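How a Celebrity Breakup Travels: What I Learned Following One Rumor for a Semester
Final project report, Media and Popular Culture
Mitra Heydari
29 April 2022

Where the idea came from

I should admit up front that I've read gossip sites since middle school. My aunt kept a stack of magazines in her bathroom and I went through every one of them, and by the time I was twelve I could tell you who was engaged to whom with a confidence I've never had about any school subject. So when Professor Rallis said our project could be "any story, as long as you can watch it move," I already knew it was going to be a breakup.

I wanted to know how a small item turns into a big one. One site says two people were seen arguing outside a restaurant, and a week later my roommate is telling me over cereal that they've split. What happened in between? Who said it first, who just copied it, and at what point did people stop writing "reportedly"?

Picking the couple

This took longer than it should have. My first choice was a really famous pair of movie stars, and I gave up on them almost immediately. There was too much of everything! Every search brought up old stories mixed in with new ones, and half of them were slideshows of their houses.

Blandine Jacquet, who was in my peer review group, suggested going smaller. She'd been following a couple from a reality dating show called Briltstead, and the two of them had just been photographed at separate ends of the same party. I'd never watched it. I watched two full seasons over break (for research, obviously) and I have opinions now.

I'm not using the couple's real names in this report. Professor Rallis asked us to think about whether we needed to, and I decided I didn't, so I'm calling them A and B. A is the one who cries on the boat, if you've seen it.

How I collected the stories

I picked 24 sites and checked them every morning before class for eight weeks. Some were big entertainment sites, some were fan blogs, and a few were those pages that seem to rewrite other people's headlines all day long. Each time one of them ran something on A and B I saved the text, the headline, the time it went up and whatever source it gave. I ended up with 700 items, counting updates as separate items, and I've thought a lot about whether I should have counted them that way. More on that later.

For each item I wrote down four things:

Where the writer said the information came from
Whether there was a hedging word in the headline (reportedly, allegedly, seems, may have)
Whether there was a hedging word in the body
Whether it had anything I hadn't seen in an earlier item

The last one was the hardest. I thought I'd know new information when I saw it, and then I'd spend ten minutes deciding if "a friend of the couple" saying A was "devastated" was different from "an insider" saying A was "heartbroken." In the end I decided it wasn't, unless the quote came with some kind of event attached, like a trip or a phone call.

Saeed Zarei coded a batch of the same items without seeing my answers, so we could compare. We agreed easily on the first three questions and fought about the fourth. He's much stricter than I am. He'd call something old news if it was even a little bit guessable from the day before, and I kept saying that a guess isn't the same thing as a report. We wrote out a rule together and I went back and redid my early ones, which ate a whole weekend.

Working space

I did most of the coding on campus, partly for the big monitors and partly because at home I'd start reading the comments and lose the afternoon. I spread my printouts across the long table by the window and sorted them by date, then by source, then by date again when sorting by source turned out to be a mess. I'd recommend printing things, by the way. I know it's old-fashioned, but I noticed repeated phrases on paper that I'd scrolled right past on my laptop.

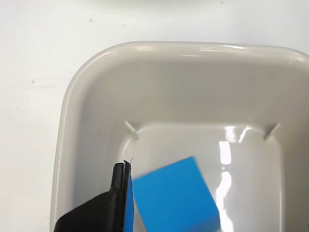
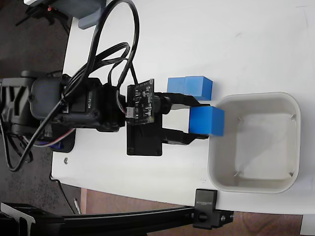

My highlighter system was yellow for a named source, pink for an unnamed one and green for a link to another site's story. By the third week I'd run out of pink and had to borrow from Blandine.

What I found

The first item came from a fan blog named Clolano. It was short, and honest in its way: the writer said she'd noticed that B had stopped liking A's posts and she was sad about it. That's all it was. She didn't say they'd broken up, and she asked if anybody else had noticed.

The next morning a bigger site, Baysal, ran a piece saying "fans are convinced" that the two had split. It linked to Clolano, but you had to click to see that the fans were one person with a question. I don't think anyone at Baysal lied, exactly. The word "fans" is doing a lot of work, though, and it kept doing it, since that's the phrase the later stories picked up.

After that came the insiders. An unnamed friend said the couple was "taking space." Then the same quote showed up in other places with the link missing, so it looked like several different friends had all said it. This was my favorite discovery of the whole project – the story seemed to get better sourced every day, when really it was one quote wearing different hats. If you only read one site you'd never catch it. I only caught it from the phrase "in a really tender place," which is such a strange thing to say that it stood out in green and pink all down the table.

Hedging went the way I expected in headlines and not at all the way I expected in the body text. Headlines lost their "reportedly" fast. But the articles themselves mostly kept it, usually way down in a later paragraph, and a lot of them ended with a line saying that representatives had been contacted for comment. So a careful reader would come away unsure, and someone who just scrolled past the headline would come away certain. I'm pretty sure I've been the second person most of my life.

Then in the sixth week A posted a video from the kitchen with B in the background, clearly on good terms. I expected corrections. What I got was a wave of stories about the couple being "back together"! Hardly any of the sites went back and changed what they'd already published. A reunion is a new story, and a correction is just an old one with a note on it, and I guess I understand which one you'd want to write if your boss was watching the traffic numbers.

Talking to somebody who does this

I got to interview Bahman Kazemi, who wrote entertainment news for a site called Lameck before he moved over to travel writing. He was very patient with me. I'd gone in ready to be a little judgmental and came out mostly feeling tired on his behalf. He told me his shifts were planned around how many posts he could finish, and calling a publicist took the same time as writing two posts and usually got him nothing. "You link to whoever had it first and you move on," he said. I asked if he'd ever gone back to check who had it first before them, and he laughed and said no.

He also told me readers almost never wrote in to complain that something was wrong. They wrote in to complain that it was mean. I hadn't thought about those as different complaints before.

Problems with the project

Counting updates separately made the busiest sites look even busier. One page changed a single photo caption and I logged it as a fresh item, and that feels silly now. If I did it over I'd only count an update when the text itself changed.

I also couldn't see anything on video or in group chats, and that's probably where most people my age heard about A and B in the first place. My roommate, for one, got it from a clip. And I only followed one couple. It could be that reality stars get treated differently from actors or singers, who have bigger teams around them answering the phone.

What I'd do next

I'd like to follow a rumor that turns out to be true and see if it moves any differently. My hunch is that it looks the same for the first few days and then gets a named source, but that's only a hunch. Briltstead's new season starts in July, so there should be plenty of material, and Saeed has already said he'll code again if I buy my own pink highlighters.

Thanks to Blandine for the tip and the reading notes, to Saeed for arguing with me, to Mr. Kazemi for his time, and to Professor Evangelia Rallis for letting me hand in a paper that has the word "smooching" in the appendix.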